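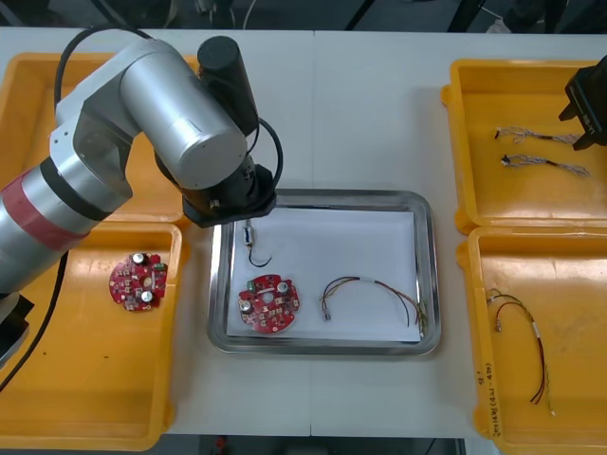 Dalia Mockus asks why the parts must be sorted before the kit is packed, when every bag gets the same parts anyway. Her question came after the first version of this guide, and the answer is now in section 4.1. Please read it even if you have packed kits before.

4. Sorting and laying out the Wotholm lamp kit

This section is for the person who fills the trays. The soldering and the testing are in section 5.

4.1 Why one bin for each part

The two kinds of wire harness are stored in the same cupboard, and when they lie in one box they catch each other. A person who pulls one out quickly can bend the pins of the connector or pull a wire out of its sleeve, and such damage is difficult to find later. With one bin for each part you also see at once when something is running low.

4.2 What you need

One steel tray with a raised rim
White paper, cut to the size of the tray
Four orange bins, clean and dry
A soft brush
A marker pen for the bins
Kit bags and the packing list from Drallwood

4.3 Preparing the bins

1. Turn each bin upside down over the waste box and tap the bottom. Then brush the corners. Small dark specks on the floor of a bin can be dust, but they can also be pieces of solder, and these must not travel with a circuit board.

2. Write the name of the part on the rim of the bin by hand. Write on the side which will face you when you sit. If an old name is still there, cross it out completely.

3. Place the bins around the tray, two on the left and two on the right. Leave a hand's width between bin and tray so the tray can be lifted without touching anything.

4. Fill the bins in this order: the clear cylindrical parts with the black lead, the round red boards, the short harnesses, the long harnesses.

Note: Do not fill a bin higher than half. For the boards this means one layer only. The capacitors stand up from the board and they are the first thing to be pressed sideways when boards are stacked.

4.4 Handling the round boards

5. Wash and dry your hands, and touch the earthed metal plate at your seat before you take the first board.

6. Hold the board by its edge. You may put a fingertip through the central hole to steady it, but do not lift it by the capacitors.

7. Look at both sides in good light. The board goes to the reject box if a capacitor is leaning, if a small component is missing, or if the red surface is scratched down to the copper.

CAUTION: Boards which come back from testing can still hold some charge. Never mix them with new boards. Wait 20 minutes after the power is disconnected before you put them in the return box.

4.5 Handling the harnesses

8. Lay the short harnesses parallel in their bin, with all connectors at the same end. Do not wind them round your fingers. The twist in the strands is made by the supplier and should stay as it is.

9. The long harness has a white sleeve. Take it by this sleeve, never by a single wire.

10. Check that the sleeve doesn't slide freely. If it does, put the harness aside and write it on the packing list under "Other".

4.6 Laying out the tray

11. Put a fresh sheet of paper in the tray. The paper must lie flat inside the rim. Change it when it has marks on it, or after 11 kits at the latest.

12. Lay one of each part on the paper with free space between them. No wire should cross a board. The colour of each wire is easy to check on white paper – this is the main purpose of the sheet.

13. Compare the tray with the packing list, line by line. For kit version 6 the list asks for a yellow strand in the bundle of wires. For version 7 it doesn't, so please look which list you have.

14. Put the parts in the bag in this order: wires first, then the cylindrical part, and the board last in its own small sleeve. Close the bag without pressing the air out.

Note: If you must leave your seat, finish the kit on the tray or return every part to its bin. A half-filled tray is the most usual reason for a missing part.

4.7 At the end of the day

15. Put the lids on the bins and store them flat on the lower shelf.

16. Write the number of closed bags in the book and sign it. Rhun Gronow collects the reject box on Fridays before lunch. Questions about the packing list go to Baiba Eglītis.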